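# 手感

合同上写的是两套夹爪,Indeck一套,Brastberg一套,各试800次,十月以前交比较结果。我负责写报告,另一个同事负责操作。她不喜欢在报告里被叫作“操作员”,我就一直写“她”,后来甲方的Remurau公司来信问,“她”是不是某个型号。

那天下午试的是手持的那一对,左右手各一只。
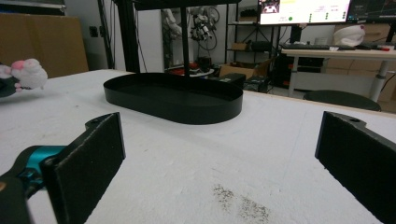
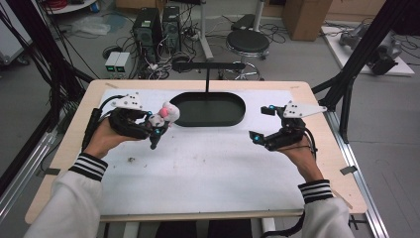
规程很短:夹起,停住,放进黑色托盘,松开。她做,我在旁边记。掉了记一个叉,夹歪了记一个圈,其余空着。记到后来,表上大部分是空的,我反而不放心,又回头去翻录像。

录像里看不出毛病。毛病在她手上。她说右边那只合拢的时候慢一点。我查了控制器的日志,左右两边的延迟相差11毫秒。我说这个人感觉不到。她说那你来。

我把两只都握了一遍,闭着眼,一开一合。左,右,左,右。我没有感觉到什么。她站在凳子旁边喝水,也不催我。我又做了一遍,这次夹的是那只毛绒玩具,夹住,松开,再夹住。还是没有。

“右边。”她说,“你每次都先松右边。”

我去看日志,确实如此。右边合得慢,我的手就早早替它松开了,自己不知道。

晚上我们换了Brastberg的指垫。这种垫子软一些,夹布料好,夹硬的东西会往下滑一点再停住。她不喜欢,说像跟人握手,对方不用力。我把这句话写进了备注,过后又删掉,改成“保持阶段存在轻微位移”。删的时候觉得有点可惜。

Eglītis的控制器是后来才到的。接上以后延迟差没有了,日志上两条线叠在一起,放大了看也是一条。她试了一组就停下来,把右手摊开,看了看自己的手指。

“现在是我慢了。”她说。

她用了三天才改过来。那三天的数据我单独放了一个文件夹,没有算进总数。Remurau问为什么少了一段,我回信说设备磨合。对方没有再问。

报告定稿那天我在实验室待到很晚。结论一栏,我写的是Indeck配Eglītis,理由列了几条,都有数字。写完我关了屏幕,走到桌子前面,把两只夹爪拿起来,又闭着眼开合了一遍。

左,右,左,右。

右边还是先松了。我把它们放回桌上,关灯,下楼。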